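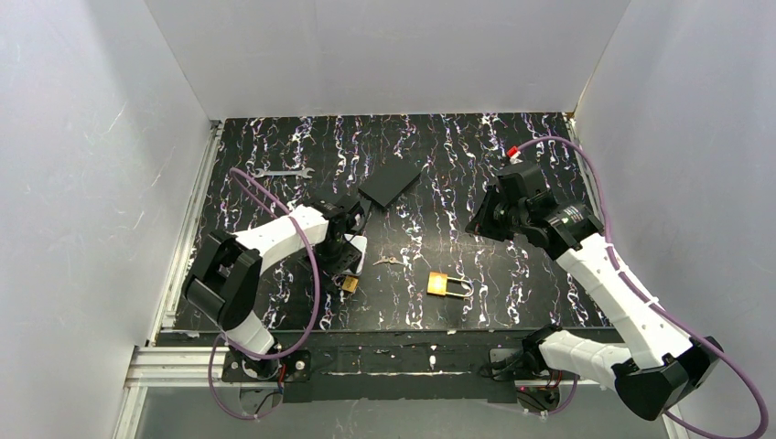
Two robot arms at work inside a white-walled enclosure.

Home | Meetings | Elections | Records | About | Contact

About Wukgate

Updated July
By Agata Marchetti, managing editor

Wukgate reports on local and state government in Wallidton and the towns near it. We cover the city council, the county board, the school districts, the water authority and the 12 townships that surround the city. We also follow bills in the state legislature when they affect how those bodies raise money or spend it.

The company started as a weekly newsletter that listed the agenda for each public meeting and what was decided. Readers asked for more detail on zoning cases and road contracts, so we began writing full reports. The newsletter still goes out every Thursday morning, and it still opens with the list of meetings.

What we cover

Most of our work is done in meeting rooms. A reporter attends, takes notes, asks questions afterward and files a report the same night or the next day. Last year we published reports on 824 public meetings. Some of these run to only a few paragraphs, as a drainage board session often does. Budget hearings get more space.

We pay close attention to agreements between governments. Townships share fire coverage, plow each other's roads and sometimes argue over who pays. These contracts are public, but they are often stored in different offices and renewed at different times. We keep copies of the ones we have obtained and post them with our reports.

During election season we publish the ballot for each precinct, a list of candidates with the filings they have made, and their written answers to our questions. Every candidate for the same office gets the same questions and the same word limit. Answers are printed as received, with no changes to spelling.

We don't endorse candidates or take positions on ballot measures. Opinion pieces by readers run on a separate page under the writer's name.

Public records

The Futgate Archive is our collection of local government documents. It holds 1,134 files at present, including minutes, audits, contracts, settlement agreements and correspondence released to us under the state records law. The archive is free to use and doesn't need an account.
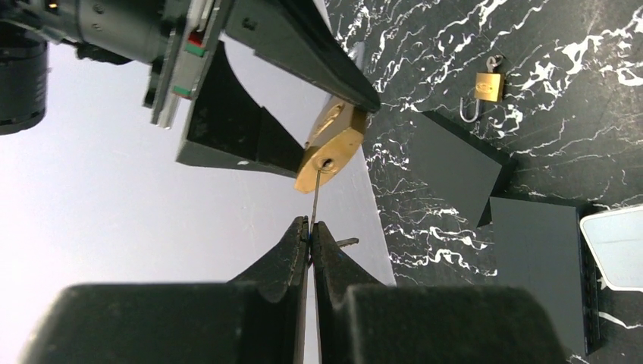 A brass padlock held between two gripper fingers.

When we request a document, we post the date of the request and the date of the reply. If an office denies a request, we post the denial letter and say whether we have appealed. Home addresses, phone numbers and the names of minors are removed before a file goes up.

Older minutes are being added as the township clerks scan them. The index can be searched by body, year and subject. Scans of typed pages before the county changed its filing system are uneven, and the search tool misses words in them. If you need a particular meeting from those years, write to us and we will look for it by hand.

Who we are

Agata Marchetti is managing editor. She covered the state legislature for a daily paper before joining Wukgate, and she edits all reports before publication. The newsroom also has two full-time reporters, one for the city and one for the county and townships. Part-time contributors cover the school districts.

Wukgate is published by Benedetti Media, a privately held company with its office in Wallidton. The publisher sets the annual budget and doesn't see stories before they run.

How we are paid for

Subscriptions pay for most of our costs. The rest comes from advertising and from legal notices, which are printed at the rate set by law. We don't accept advertising from candidates, parties or political committees. Government bodies that place legal notices with us are covered in the same way as those that place them elsewhere.

Meeting reports are free for everyone. Subscribers also receive the weekly newsletter, the budget guides and the legislative summary.

Corrections

Report an error by email or by phone and include the headline of the story. We correct the text, add a note at the bottom saying what was changed, and list the correction on the Corrections page. Reports aren't removed at the request of the people named in them.

Recent from Wukgate

County board delays vote on shared dispatch contract
Wallidton council sets hearing on sewer rates
Township clerks seek longer office hours before primary
State Senate panel hears testimony on road aid formula
School district posts draft budget for public comment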